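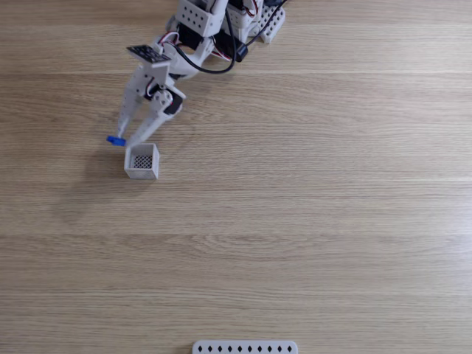 小手臂进车间以后

作者:本刊特约撰稿人

早上六点半,Haltura的分装车间还没有开大灯,只有靠窗的两张木桌上面亮着台灯。最早到的女工把围裙系好,先去烧水,然后打开机械臂的电源。手臂会轻轻抖一下,升到它的起始位置。她说,她现在已经习惯了先听这个声音,再听水开的声音。

我第一次来这个车间是二月。我来自别的国家,在这里住了很多年,中文是成年以后学的,所以采访的时候我常常请人把一句话说两遍。车间里的人对这件事很有耐心。后来我想,他们这一年里对机器也是这样,一个动作要教很多遍。

Haltura做的是教具分装。学校和培训班订购成套的小零件,有彩色的积木块,有计数用的小片,有连接用的短条,每一套的内容都不一样。工人按照单子把零件放进小盒,再封口,贴标签,装箱。目录里现在有613种零件。大工厂的包装线看不上这样的订单,因为每一批的数量太少,换一次品种就要停一次线。所以很多年来,这个工作一直是手工做的。

手工做的意思是,一个人坐在桌子前面,左手拿盒,右手拿零件,眼睛看单子。做得快的人一天做完193套,这是车间墙上写着的纪录,用红笔写的,已经有一点褪色了。写纪录的那位女工还在这里上班,不过她的右手拇指两年前开始疼,医生让她少做捏东西的动作。她对我说:“少捏东西,那我做什么呢?”

机械臂来到车间,和她的拇指有一点关系,但是也不完全是这个原因。车间主任告诉我,更直接的原因是招不到人。年轻人来试工,上午来,中午吃完饭就不回来了。他们不是怕累,他们觉得这个工作没有意思。主任自己年轻的时候也做过分装,他说他理解。

他先去问了一家卖工业机器人的公司。对方派人来量了地面,看了电箱,报的价格比车间一年的利润还高,而且要求装围栏。车间的房子是老房子,装了围栏,推车就过不去了。后来他找到了Gokine,一家只做桌面小型手臂的公司。Gokine的手臂用带孔的白色塑料支架和小型伺服电机搭起来,看上去像一件没有做完的模型。工人们第一次看见的时候都笑了。有人问,这个是不是给孩子玩的。

主任订了7台。其中2台放在靠窗的木桌上,给人学习和试动作用,另外的放在里面的分装位。

控制软件用的是Bitis。它的做法是让人先示范:工人用一个手柄带着手臂走一遍,夹住零件,移到盒子上面,松开,程序把这些动作记下来。同一个零件要示范很多次,位置偏左一点,偏右一点,角度斜一点,都要有。负责调试的工程师原来打算自己来示范,他做了一个星期,成功率很不好。拇指疼的那位女工站在旁边看了一会儿,说:“你夹得太中间了。小块要夹靠边的地方,放的时候才不会碰到盒子的边。”

工程师请她坐下来试。从那天开始,她的工作变了。她不再整天分装,上午示范动作,下午看机器做,做错了就重新教。工资单上她的岗位名称改成了“示范员”,比原来的工资高一级。她说名字不好听,像超市里请人试吃的。

我问她,把自己会的东西教给一台机器,心里是什么感觉。她想了比较久。她说,以前也带过徒弟,徒弟学会了就走了,去了别的厂,过年的时候也不打电话。机器不走,但是机器也不问问题。徒弟问的问题有时候很笨,可是回答的时候她自己会明白一些事情。她现在最不习惯的是桌子对面没有人说话。

这一点我在别的工人那里也听到了。以前分装是两个人面对面坐,手在动,嘴也在动。谁家孩子考试,哪一个菜市场的鱼便宜,都是在桌子上面说的。现在一个人看几个分装位,要走来走去,说话就只能在休息的时候。主任后来把上午的休息延长了,又在水房外面放了一张长凳。长凳上常常坐满了人。

也有人不喜欢这个变化,而且不愿意假装喜欢。一位在车间做了很久的男工对我说,手臂慢。这是事实。同样的一盒,他的手比手臂快得多。手臂的优点是它不用吃午饭,晚上也可以做。可是晚上要是夹子没有夹住,零件掉了,它还是继续往盒子上面走,空着手打开,再回来。早上来的人要把那些盒子一个一个检查一遍。“它做了一夜,我查一上午。”他说,“你算算,谁帮谁?”

这个问题后来有了一部分的答案。工程师在每个分装位下面加了称重,重量不对的盒子会被单独放出来。透明的薄片太轻,称重分不清楚,所以这一类零件到现在还是用手装。单子上凡是有透明薄片的,都会盖一个蓝色的章,意思是“人工”。男工主动要求专门做蓝章的单子。他的桌子在车间最里面,背对着那些手臂。

车间的对面是Stojanović,一家开了两代的木工作坊,给Haltura做木桌,也做教具里面的木头部分。作坊的老板常常过来看。他不赞成机械臂,但是他对桌子很关心。第一批手臂用的时候,桌面有轻微的震动,夹子放小零件的时候会偏。他把桌腿换粗了,又在下面加了横档,没有收钱。他对我解释说,桌子晃是木匠的丢脸,和上面放什么没有关系。

我用了几个下午坐在靠窗的位置看手臂试动作。看久了,会忘记它是塑料做的。它的手指很长,前面很细,靠近一个小块的时候会慢下来。工程师说慢下来是从示范里学到的,程序里面没有专门写这一条。示范员自己夹东西的时候,手也会在最后一点距离停一下。她以前不知道自己有这个习惯,看了机器才看见。

关于人数,我问过主任。他回答得很清楚:到现在为止没有辞退人,但是有人退休了,位置就没有再补。他承认,过几年再来问,答案可能不一样。他不愿意跟工人保证他自己做不到的事情,所以在开会的时候只讲这一季度的安排。有的工人觉得这样诚实,有的工人觉得这样更让人担心。我听了两边的话,觉得两边都有道理。

工人们对主任提过几个要求,写在一张纸上,贴在办公室的门里面。第一个要求是,谁示范的动作,要写上谁的名字。主任答应了。现在Bitis的零件目录里面,每一个动作后面都有示范人的姓。拇指疼的女工看到自己的姓出现在那么多行里,用手机拍了下来,发给了她的女儿。女儿在外地学护理,回了一个问号,然后打来电话,问她妈妈什么时候开始写程序了。

另一个要求是,机器停下来的时候,应该由工人决定是不是继续,不需要等工程师来。这一条谈了比较长的时间。工程师担心参数被改乱,工人觉得站在一台停着的机器旁边等人很没有面子。最后的办法是每张桌子上加一个按钮,可以暂停,可以重做上一步,别的设置不能动。按钮是绿色的,现在已经磨得发亮。

我最后一次去的时候,车间正在准备开学的订单。下午四点,水房外面的长凳上坐着三个人,在讨论一种新到的连接条,上面的孔太密,手臂老是夹歪。示范员把一根条放在膝盖上,用两个手指试着捏,换了一个地方,又换了一个地方。旁边的人说,从头上夹呢?她说从头上夹会翘起来。她们把条传来传去,直到铃响。

男工从里面走出来倒水,也停下来看了看那根条。他拿过去掂了一下,说应该先推到桌边,再夹。示范员说那你来示范。他说他不来。但是他没有马上回去,他端着杯子站在靠窗的木桌旁边,看她把手柄拿起来。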